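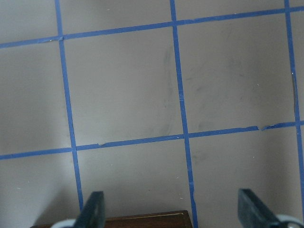
Prillar Homework Planner for Schools

Prillar puts every assignment for every class in one calendar, so students can see what's due and teachers can see that they've all picked Thursday again. It was built by Soylu for middle and high schools, and it runs in any current browser, including the elderly one in the library. 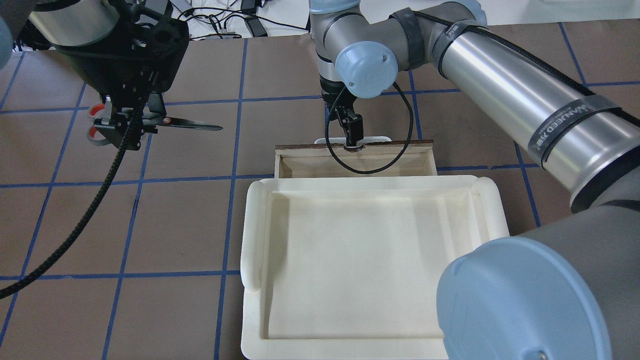

Teachers post an assignment once. Students get one reminder the evening before - we tried 5, and they learned to ignore all of them. Parents have a read-only view, which some students have described as a design flaw.
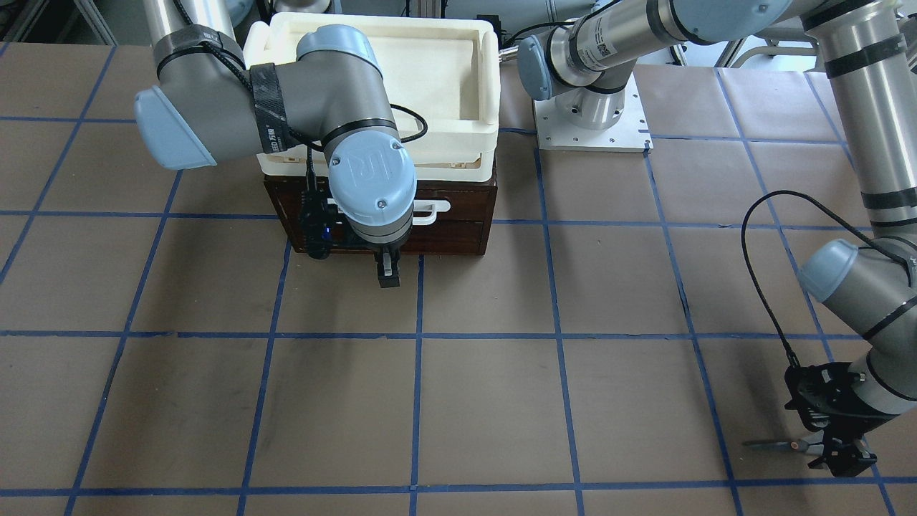
Due dates can be moved by dragging, and the old date stays in the history for anyone who wishes to argue. Late work is marked in gray. It used to be red, but Fladcombe Middle School asked us to calm down.

Plans and limits
Single school: up to 1303 student accounts
District (Pelleldale edition): up to 3000
Free trial: 13 school days, snow days not counted

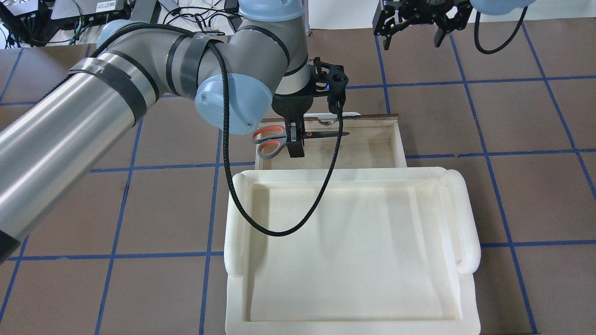 Scissors with orange-and-gray handles

Contact sales for a quote. Bring your bell schedule.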